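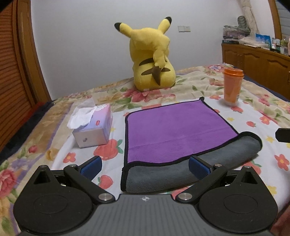

Wistura 2 landed this week, and I've been playing with the new planner all morning! The big change is how it picks a grasp on soft stuff. The old one went for the middle of a towel every time, and now it looks for an edge first - a rolled one like the gray band along that purple cloth is exactly what it wants. Busy prints used to throw it off too (strawberries on a sheet were a nightmare for me).

The folks at Trillov trained it on 3000 grasps, and the config file is down to 5 settings. Masitville users get it in April.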